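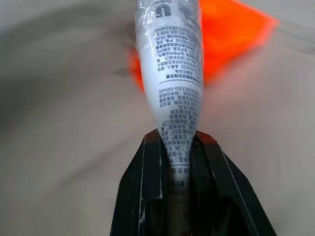

ポノラ対話

ポノラ対話(ポノラたいわ、英: Ponora Dialogue)は、湖畔の町ポノラで毎年10月に開かれる非公式の国際外交会合である。国境をまたぐ河川の利用、越境通勤者の社会保障、少数言語の教育といった、大国の首脳会談ではなかなか議題に上らない問題を正面から扱う場として知られる。規模は小さいが、ここで練られた文案がのちの二国間協定にほぼそのままの形で取り入れられた例もあり、小国外交の面白さがぎゅっと詰まった会合といえる。

目次
1 概要
2 沿革
3 会合の形式
4 シェムウェタ文書
5 報道と評価
6 関連項目

概要

参加するのは7か国の政府代表団と、招待を受けた研究者、自治体関係者である。首脳が顔をそろえることはまれで、中心となるのは外務次官や局長級の実務者だ。条約上の根拠を持たず、決定に拘束力もない。それでも各国が毎年欠かさず代表を送り続けている点に、この会合の独特の魅力がある。

事務局はポノラの旧税関庁舎に置かれている。湖に面した石造りの建物で、二階の大広間が全体会合に、一階の旧検査室が作業部会に使われる。検査室には荷を量った大きな秤が今も残り、代表団の集合写真は慣例としてこの秤の前で撮影される。

沿革

発端は、上流のシェムウェタと下流のプレスタッハとの間で長く続いた取水量をめぐる対立である。両地域の交渉は何度も中断し、正式な外交ルートでは日程の調整すら難しくなっていた。そこで外交官のヘリット・ファン・ローイが、どちらの領域にも属さないポノラに双方の技術者を招き、議事録を取らない夕食会を開いた。政治家を一人も呼ばなかったこの夕食会が、ポノラ対話の原型とされる。

夕食会は翌年も開かれ、やがて水問題以外の議題も持ち込まれるようになった。第三回からは近隣諸国の代表が加わり、名称も「ポノラ夕食会」から現在のものに改められた。古い参加者の間では今でも「夕食会」と呼ぶ習慣が残っている。

初代事務局長にはロッテ・デスメットが就任した。デスメットは議題の選定方法を大きく変えた人物で、各国が二つずつ議題を持ち寄り、そのうち少なくとも一つは他国が提案したがっているものを代わりに提出する、という規則を導入した。相手の関心事を自分の言葉で説明しなければならないため、準備段階から各国の担当者同士が盛んに連絡を取り合うことになる。この「代理提案」は会合の名物であり、外交実務の教材にもたびたび取り上げられている。

2021年12月17日には、初めて全日程をオンラインで行う臨時会合が開かれた。時差と通訳の都合から一回の発言は短く区切られ、資料は事前に全員へ配布された。この方式は好評で、以後の通常会合でも資料の事前配布が標準となっている。

会合の形式

会期は四日間である。初日に全体会合、二日目と三日目に作業部会、最終日に文案の読み合わせが行われる。読み合わせでは、合意した文章を起草者以外の代表が声に出して読む。意味の通りにくい箇所はその場で止められ、全員が納得するまで書き直される。深夜に及ぶことも珍しくないが、参加者の回想録ではこの読み合わせがもっとも生き生きと描かれることが多い。

座席は国名順でも序列順でもなく、毎朝くじで決まる。国旗は建物の入り口にだけ掲げられ、会議場の中には置かれない。公用語は定められておらず、通訳は参加国の求めに応じて手配される。

運営費は参加国の均等負担と、ビュルテック財団からの助成で賄われている。財団は若手研究者の招待枠も支援しており、河川法を専門とする夏世宇(シア・シーユー)や、越境労働の調査で知られるアヌーク・ボスマンもこの枠で初めて参加した。ボスマンはのちに社会保障部会の座長を務め、年金加入期間の通算に関する文案をまとめている。

シェムウェタ文書

ポノラ対話の最大の成果とされるのが、通称「シェムウェタ文書」である。渇水期の取水を段階的に制限する仕組みを定めたもので、附属書を含めて900ページに及ぶ。本文はわずか2ページしかなく、残りはすべて観測地点の一覧、計算式、過去の流量記録が占める。

この極端な構成には理由がある。起草を担った侯徳華(ホウ・ドーホワ)は、政治的な表現をめぐる争いを避けるため、数値で示せるものをことごとく附属書に移した。本文に残ったのは、双方が毎朝同じ時刻に水位を通報すること、通報が途絶えた場合は必ず電話で確認すること、といった簡潔な条文だけである。拘束力を持たない文書でありながら、両地域の水道当局はこれを日々の業務手順に組み込んでいる。

附属書の流量記録は研究者にも公開されており、水文学や国際関係論の論文で幅広く引用されている。手書きの原簿を写した部分には、当時の観測員が書き残した天候や川の様子についての短い覚え書きも含まれ、読み物としても実に楽しい。

報道と評価

開始当初は地元紙が小さく伝える程度だったが、シェムウェタ文書の公表後は注目が高まり、取材登録者が1,000人を超えた年もある。人口の少ないポノラでは宿が足りず、対岸のプレスタッハから船で通う記者も多かった。作業部会は現在も非公開で、報道陣に開放されるのは初日の冒頭と最終日の記者会見に限られる。

評価は分かれている。支持する立場からは、実務者同士の信頼を着実に積み上げてきた点、議題の代理提案という発想の新しさが高く買われている。一方で、選挙で選ばれていない官僚が実質的な合意を先に作ってしまうことへの批判も根強い。これに応えて事務局は、作業部会の要旨を会期後に公開し、各国議会の議員を傍聴者として受け入れるようになった。

参加国の拡大をめぐる議論も続いている。加盟を望む国は複数あるが、旧検査室の円卓に全員が座れる人数を保つべきだという意見が強く、結論は出ていない。

関連項目

シェムウェタ文書
プレスタッハ取水問題
ビュルテック財団
国際河川
トラック2外交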